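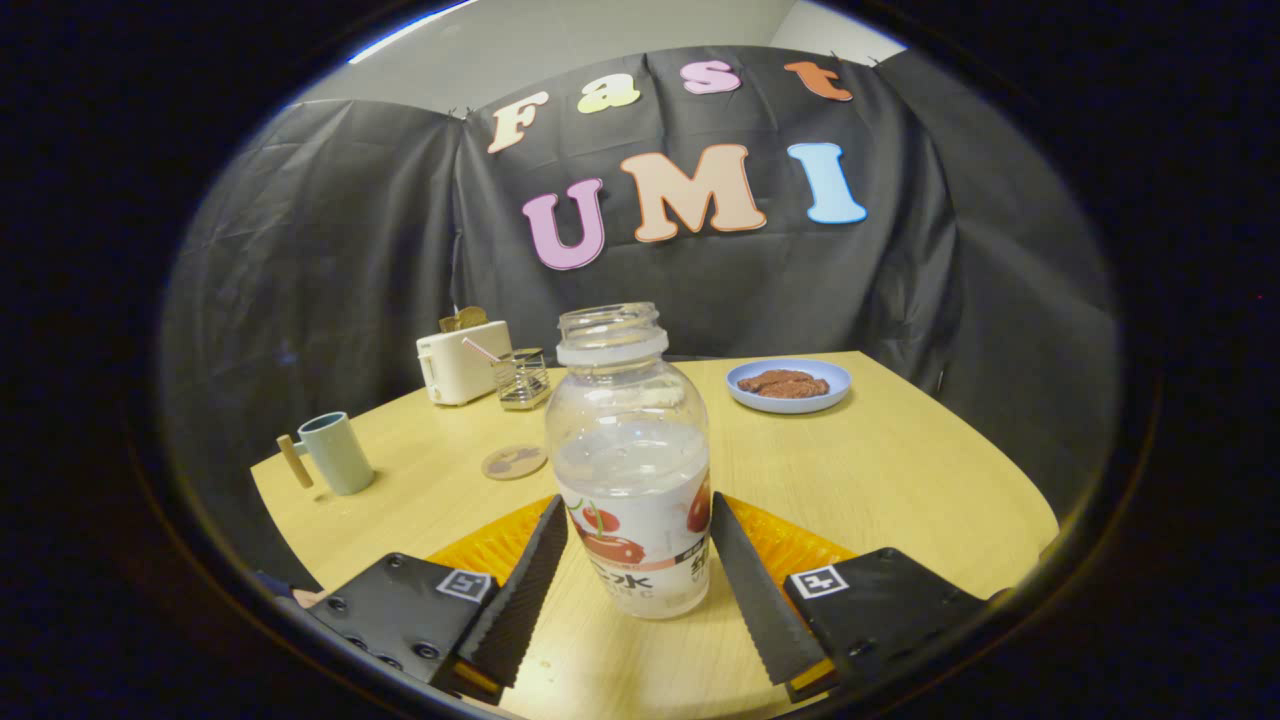 Cherry label, cap off, on the table

Soltport Home Drinks Forum > Cordials and Sodas > Making your own cherry water

fennelandfizz
Posted September 23, 2013
Has anyone else got hooked on those lightly flavoured fruit waters? I picked one up in Nasomton (lovely cherries on the label, couldn't read a word of the rest apart from the character for water) and now I want to make my own! First go was 2 tablespoons of cherry syrup in a 2000 ml jug and it tasted like cough mixture. Second go I used half that and it tasted of nothing. Where's the middle?

Tae-yang So
Use stones! Crack a handful of cherry stones, tie them in muslin, leave in cold water overnight. You get that almondy thing at the back and it stays clear.

millpond_62
Please don't crack them. The kernels have stuff in them you don't want to be drinking. Whole stones if you must, but the flavour is in the skins anyway.

Tae-yang So
My gran did it for years, but fair enough, whole ones then. Skins turn it pink though, and fennel wants it clear.

fennelandfizz
I do want it clear, yes. Pink is nice but then it's squash.

millpond_62
What's wrong with squash??

Laurier Tremblay
Pink every time for me. I pit a bowl of sour cherries, squash them with a fork, pour over cold water and put it in the fridge for two hours. Strain through a coffee filter. Tiny pinch of salt, no sugar at all. It's the best thing I've drunk all summer and the leftover fruit goes on porridge.

fennelandfizz
No sugar! Hadn't even thought of that. Do frozen ones work? Fresh are gone from the market here.

Laurier Tremblay
Frozen are better, they give up their juice faster. Let them thaw in the water.

Tae-yang So
Disagree on frozen, I always get a flat jammy taste. Dried sour cherries if you can't get fresh. Rinse them first if they're oily.

millpond_62
Dried ones make it taste of fruitcake. Frozen, a strip of lemon peel, done.

fennelandfizz
Right, I'm doing a jug of each tonight, frozen and dried, will report back. So excited!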